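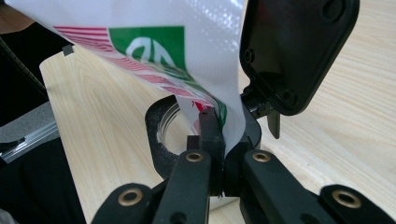 27 de dezembro – sacos plásticos, triagem e dobra

Continuação do lote de sacos finos acumulados no armário da oficina. Hoje só os brancos impressos; os transparentes ficam para janeiro.

Massa total antes da triagem: 1253 g, com a caixa já descontada. Depois de retirar rasgados e sacos com resíduo de cola: 900 g. Os rejeitados foram para o contentor de filme, sem lavagem.

Procedimento usado: saco na mesa, ar expulso do fundo para as asas, dobra ao comprido em faixa, depois triângulos a partir do fundo. Nos sacos torcidos é preciso desfazer a torção primeiro, senão a faixa fica com espessura irregular e o triângulo abre ao fim de poucos minutos. Testado em 7 sacos, 2 abriram. Ambos tinham sido dobrados sem desfazer a torção.

O saco branco com painel verde e riscas vermelhas e brancas serve bem de referência visual: as riscas paralelas mostram logo se a dobra está enviesada. Quando o filme roda, as linhas comprimem-se junto à prega e partem-se em segmentos. Nos sacos lisos não há essa indicação e convém alinhar pela costura lateral.

Eletricidade estática incómoda durante a tarde. O pano húmido na mesa ajudou, mas deixa marcas no tampo – secar antes de sair.

Etiquetas: caixa Komell para os dobrados, caixa Sirkley para os grandes que não cabem em triângulo. A prateleira de baixo continua reservada ao material de Enedmont, não mexer.

Pendente: repetir o teste de abertura com a faixa mais estreita. Pesar outra vez a caixa Sirkley vazia, a tara anotada na tampa não confere.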